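# Three bins and a grater: a visit to Cestetik in Allham

I went to Allham with one question written at the top of my notebook: 70 percent of what?

That number is on the poster for Cestis, the training method the robotics group at Cestetik has been showing to anyone who will take the train out. Two robot arms put kitchen utensils away into bins. According to the poster, they do it right 70 percent of the time after learning from 215 human demonstrations. It is a small number of demonstrations if the claim holds, and I've read enough posters to want to see the table first.

The open day was held in the Overgaard building, which has ducts and pipes running under a white ceiling and a sign-in desk with no pens. Visitors were taken through in small groups. Mine was mostly students, plus a man who sells conveyor parts and asked better questions than I did.
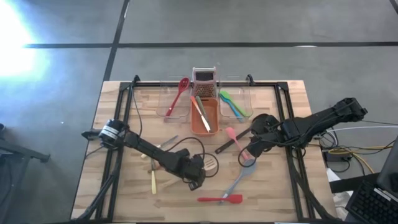

**Khadija Badawi**
*Contributing writer, automation and work*
December 28, 2024

The task is a plain one. There are spatulas, spoons, a turner, a knife and a box grater on a butcher-block table, and two clear bins with an orange-brown one between them. The arms are mounted on black rails fixed to the tabletop. Everything else in the project is an argument about how to teach them what goes where.

Magdy Younis runs the Cestis work and gave the tour himself. He is quick, friendly and a little tired of the word "demo." The idea, as he explained it, is to change what gets recorded. In the usual approach, a person steers the arms through a task from start to finish, does it cleanly, and the system learns to copy that. The trouble is well known. A machine that has only seen clean work has no idea what to do once it drifts off course, and it always drifts off course.

So in Cestis the operator makes mistakes on purpose. The gripper closes beside the spoon handle, or comes down too high, or lets go early. Then the operator fixes the mistake, and the fix is what gets the most weight in training. The bad part stays in the recording but is marked so the system won't copy it. Out of the 215 demonstrations, every one has at least one planned mistake in it.

I liked this idea and I still do. It's also an old one. People have trained machines on corrections for years, in different forms, and Younis said so before I could. What he claims is new is the planning: the mistakes are drawn from a list, and the list was made by watching an earlier version of the system fail. "We're not guessing at what goes wrong," he said. "We wrote down what went wrong and then we did it ourselves."

My first problem is with the list. It came from failures on this task, with this sort of table, these arms and these utensils. If the mistakes in the training were picked from the mistakes the system makes here, then of course it gets better at recovering here. It would be strange if it didn't. To take that list into another kitchen you would have to build the weak system first, watch it fail for a while, and write a new list. That work isn't part of the 215. I asked how long the list took and was told it "came together over the spring," and I wouldn't call that a measurement.

We watched a run. I won't make much of it because one run tells you very little, and open days are hard on everyone. The left arm was slow and sure with a spatula. The right arm went down for a spoon, closed on air, backed up a short way and went down again. This time it had the handle. A couple of the students clapped. The retry did look different from the blind repeating I've seen in other labs, where an arm will pinch the same patch of empty wood until somebody hits the stop button. It shifted sideways before it tried again. I wrote that down and underlined it.

Then it put the spoon in the wrong bin, and Younis said the run still counted.

That brings me back to the question at the top of my page. A run is scored as a success, he said, if every utensil ends up in a bin. Which bin doesn't matter in the headline score. There is a second score for correct sorting, and it's in the handout, on the back, in a table with no total. The conveyor man found it before I did.

I don't think anyone at Cestetik is hiding anything. The handout is public and the table is there for anybody who turns the page over. But the poster says the arms "put the kitchen away," and most people who put a kitchen away care where the knife goes.

The arithmetic under the 70 is thin too. Testing was done on nine starting layouts, with 3 runs on each. That makes 27 runs, of which 19 counted as good. If two of those had gone the other way, we'd be reading a poster about 63 percent. The handout gives no range around the figure. When I brought this up Younis nodded and said more runs were planned. Resetting the table by hand takes time, he said, and I believe him, having watched it done. A person has to put each utensil back close to where the layout sheet says, check it against a printed photo, and nudge things. Still, a small test is a small test, whatever the reason for it.

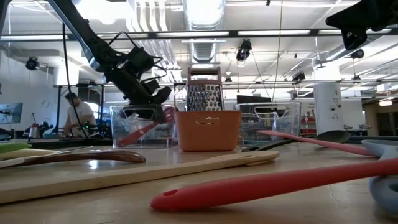

The grater got more attention than anything else on the table, and I think it deserved it. Long thin things like spoons and spatulas can be picked up by the handle, more or less anywhere along it. A grater is a box with a loop on top. Younis told us it was added late, after the group decided the task was too easy on the grippers, and that it has its own short section in the mistake list. It can tip over and it can catch on a rim. An operator I spoke with afterward, who'd rather not be named, said the planned mistakes with the grater were the hardest to fake. "You try to miss it by a bit and you get it anyway," she said. "Or you knock it flat, and that's a different mistake from the one you were supposed to make."

That remark has stayed with me longer than the run did. The whole method rests on the idea that a mistake made on purpose looks, to the machine, like a mistake made by accident. Does it? A person who means to miss slows down a little. She already knows where she's going next. Her recovery starts before the miss is finished. If the system learns from that, it may be learning something about people acting, and it may be fine anyway, but I'd want to see it tested. You could do it cheaply. Take the real slips that happened during recording, the unplanned ones, and compare what the arms did before and after each with what they did around the planned ones. The recordings are sitting there.

I put this to Younis at the coffee table. He said it was a fair point, that they keep the unplanned slips in a separate folder, and that no one has gone through it yet. I would rather have heard that from the stage.

**About the comparison.** There is a bar chart in the handout with two bars, Cestis and "standard," and the Cestis bar is a good deal taller. Standard means clean demonstrations only. I asked if the two systems had been tested on the same day, on the same layouts. They hadn't. The standard system was tested in February, before the grater was added and with a different set of utensils. So the older system had the easier table and still did worse, which Younis takes as a point in his favor. Maybe so. But other things changed between then and now. The grippers got new finger pads, by his own account, and the operators had months more practice at steering. Either of those could lift a score. Nobody can tell from two bars how much each one did.

The fix isn't complicated. Have the same operators record a clean set, as many as the Cestis set, with today's hardware and today's table, and test the two side by side. Somebody who doesn't know which system is running should do the scoring. I was told the clean set "is on the schedule." I asked if I could see the schedule and got a laugh.

I'll say what I think is real. The sideways shift before the second try is real, or at least I saw it several times over the afternoon, on both arms. When I came back past the table late in the day, with most of the visitors gone, the right arm lost its hold on a spatula partway to the bin, stopped, went back down to where it had fallen and picked it up from a worse angle than before. I had the sense of watching something that had been taught to expect trouble. I've been to plenty of these events and haven't had that sense often.

But a sense is what I came home with, plus a handout. If you're thinking of going to see Cestis, turn the handout over first. Ask which bin. Ask about the folder of unplanned slips. And if you're the sort of person who buys these systems, as the conveyor man half was, ask what happens when the utensils are replaced with a drawer's worth the group has never touched. One of the students did, near the end. Younis said they'd tried it informally with things from the staff kitchen and it "went okay with some of them."

The group expects to write the work up next year. I've asked for the layout sheets and the full scores for all the runs, and for the February ones too. Younis said yes to the first two and said he would look for the third.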